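Dullow rental unit – walk-through checklist, October
Done by: Liviu Dinu
Copy to: Catinca Munteanu

Smoke alarm, hall – OK. Tested, loud.
Smoke alarm, upstairs – chirping. New battery needed before anyone sleeps up there.
CO alarm – OK, replace by date still two years out.
Extinguisher, kitchen – gauge in green. Bracket loose, one screw missing. FAIL until fixed.
Water heater – set too high, read 139 at the tap. Turned down, recheck next visit. Relief valve pipe fine.
Outlets near sink – GFCI trips and resets. OK.
Dryer vent – lint packed in the elbow, almost 2 inches thick. Cleaned what I could reach. Radu Barbu to pull the hose and do the rest.

Stairs – handrail solid at top, wobbly at the bottom post. Third tread has a lifted edge, trip hazard. Tape on for now, not a repair. Tenants told to keep bags and shoes off the steps, same as last time.
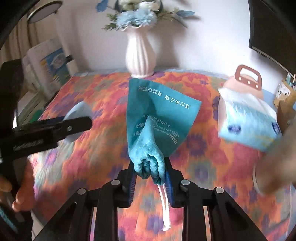
Back bedroom window – painted shut. FAIL. This is the only second way out of that room so it goes to the top of the list. Needs to open by hand, no tools.
Front bedroom window – opens, stays up. OK
Porch light – out. Bulb only I think.
Deck rail – 39 inches high, fine. Two ballusters loose on the left side.
Breaker panel – labels faded, number 6 not labeled at all. Tudor Sima has the old list somewhere.

Not checked: attic (no ladder), crawl space (hatch stuck).

Window and extinguisher first, then handrail. Call me when the window is done and I'll come sign it off, mornings are best.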